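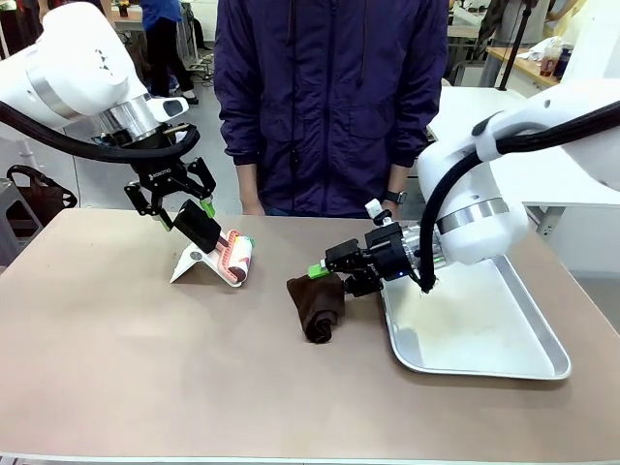
What do you need to look after your own clothes between washes? A lint roller, a clear bit of table and ten spare minutes, most weeks.

WANDETTI OPENS A CLOTHES CARE TABLE AT WOLLBY

3 Aug 2018

I've been putting off writing this release because I'd much rather be at the table picking fluff off a jumper, but the doors open tomorrow at 10 am and people keep asking what on earth we're up to. So, in my own words!

Wandetti is my little clothes care business, and from tomorrow we're running a drop-in table at Wollby, upstairs, past the Chang haberdashery counter (if you hit the zips you've gone too far). You bring whatever is covered in cat hair, tissue crumbs or that mysterious grey fuzz dark trousers seem to grow by themselves, and you sit down and sort it out. It's free, you don't need to book, and there are 17 seats.

We had a go at this in April, over one long weekend, and 163 people came through. I'd planned for maybe half that. We ran out of roller refills before lunch on the first day and I had to dash out for more — not my finest hour. This time I've ordered 1148 sheets, and if we get through that lot I'll be thrilled and a bit frightened.

A few things I'll be banging on about at the table. Lay the cloth flat before you roll it, as a bunched-up scarf just hides the lint in its folds. Go in one direction. Peel the sheet off sooner than you think you should, and don't use a sticky roller on anything beaded or on your favourite mohair (I have done this and I'm still cross). Dark colours are best done near a window in the morning.

We'll also have the Flototum, our new fold-up rack for airing woollies flat. It goes for $145 and you're welcome to have a play with it without buying one. I use mine in the laundry and it has finally got the cardigans off the backs of the dining chairs.

Kids are welcome, and they're weirdly good at this. Please bring clothes that are dry, and leave leather and suede at home, I'm not game to touch either.

The table runs Saturdays and Sundays, 10 am to 3 pm, until the end of the month. There's a lift on the car park side and street parking out the front if you're early.

Media are welcome any time on opening day. Ask for Wandetti at the Wollby front desk and they'll send you up — wear something black and I'll put you to work.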